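Section 4: Setting up the Sovivent kitchen scale

Read this section before you use the scale for the first time. Charging and storage are covered in Section 6.

Before you start

Remove the clear film from the display and the foam insert from under the weighing plate. Keep the foam. You will need it if you send the scale back to the Dradport service center.

The scale needs a hard, level surface. A cutting board, a folded towel or a shelf liner will give false readings. Leave a hand's width between the scale and the wall so the plate does not rub.

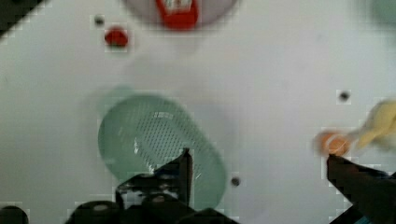 Do not set up the scale next to a microwave or an induction cooktop. Both can make the last digit drift.

Installing the batteries

1. Turn the scale over and rest it on a soft cloth. Do not press on the four feet.

2. Slide the battery door toward the arrow and lift it off.

3. Insert 2 AAA batteries. Match the plus and minus signs molded into the tray.

4. Close the door until it clicks and turn the scale right side up.

Note: Rechargeable batteries can be used, but the low battery sign will come on earlier. 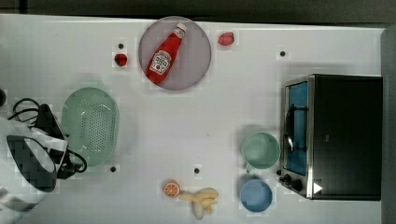 The display shows all segments, then a zero. If it shows "Err" instead, take the batteries out, wait 10 seconds and put them back in.

Choosing the units

The scale ships in grams. Hold UNIT until the display blinks, then press it again to step through grams, ounces, and pounds with ounces. Let go and wait for the blinking to stop. The setting is kept when the batteries are changed.

Calibrating

Use the 400 g Nirken weight supplied in the box. Do not use food packages for this. The printed net weight leaves out the container.

1. Turn the scale on with nothing on the plate.

2. Hold ZERO and UNIT together until "CAL" appears.

3. Place the weight in the center of the plate and take your hand away.

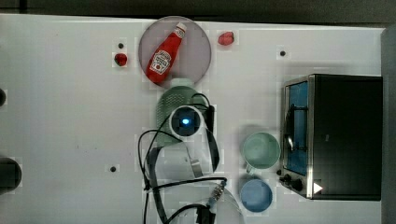 4. Wait for "PASS", then remove the weight. If "FAIL" appears, check that the scale is level and repeat from step 1.

Weighing with a container

Put the empty container on the plate and press ZERO. Add the food and read the display. To weigh a second ingredient in the same container, press ZERO again before adding it.

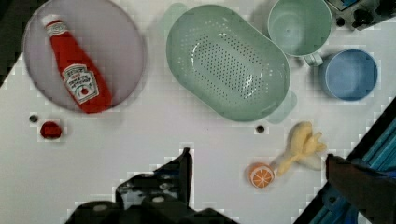 Lifting everything off after zeroing gives a negative number. It does not need to be reset between ingredients. Press ZERO once more when you have finished.

Caution: Do not leave a load on the plate overnight. Long loading can bend the sensor and is not covered by the warranty.

If the readings still wander after calibration, write to Jean Buchanan, Customer Service, 871 Rutherford Road, Dradport. Include the code printed inside the battery door.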